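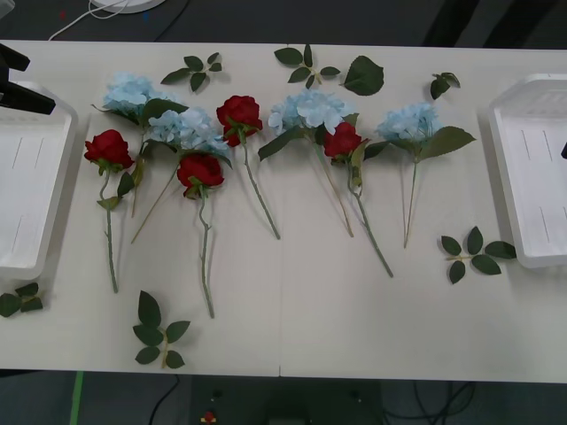

Shops that took part in the trial told Grirkudel that they wanted fewer cartons, clearer labels and a colour reference that stayed the same from one order to the next.

Home | Products | Trade | News | Contact

Grirkudel revises Lemel range of artificial stems

Grirkudel will supply its Lemel range of artificial flowers under a revised packing and labelling scheme from April. The range covers 17 stem types, among them roses and hydrangeas, and is sold to florists, window dressers and hotels.

Stems will be packed in inner boxes of eight, all of one type and shade. Each box carries a shade code, stem length and batch number on the short side, so that it can be read when stacked. Mixed cartons are withdrawn.

The scheme was tested at the Brimden depot, where 1,868 boxes were sent out under the new labels. Two label sizes were compared - the larger has been kept.

Phromma remains the carrier for mainland orders. Prices and minimum order values do not change. Old codes will be accepted on repeat orders until stock is cleared, and a conversion table is available from the Brimden trade desk on request.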